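Asunto: Re: [despensa-comun] Otra vez la estantería de las meriendas

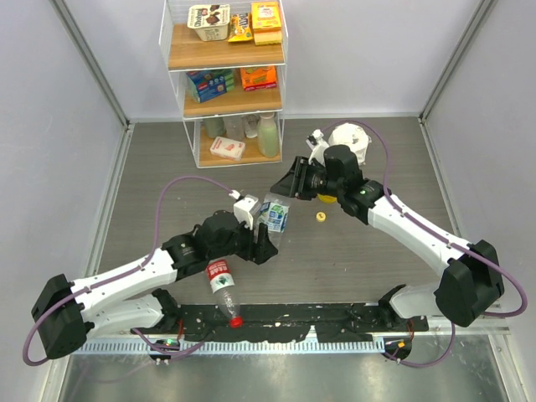

¿Hace falta comprar otra estantería? De momento no veo para qué, si en la balda de en medio queda madera libre entre las cajas azules y verdes y la naranja.

El sábado, 2 de febrero de 2019, Effie Matheson escribió:
> Propongo pedir el modelo Kastwood de 5 baldas. Con tres no nos
> apañamos y en julio, con los cursos, será peor. También se
> podría ordenar por marcas, como hacen en Urnbridge.

Effie, lo de ordenar por marcas no me convence. Quien va a por un yogur busca un yogur, le da igual el fabricante. Yo probaría antes a juntar abajo todo lo de beber – la botella alta del líquido verde claro ya está ahí, a la derecha – y a dejar los tres recipientes de plástico transparente al fondo, como ahora. Los paquetes amarillos de arriba pueden seguir apilados, aunque la bolsita de snacks la pondría de pie en una caja.

Del Kastwood, además, nadie ha dicho cuánto mide. El Rakus también iba a caber y lo tuvimos que devolver, con 24 euros de portes. Si alguien tiene las medidas, que las mande a la lista y lo hablamos.

Saludos,
Munasinghe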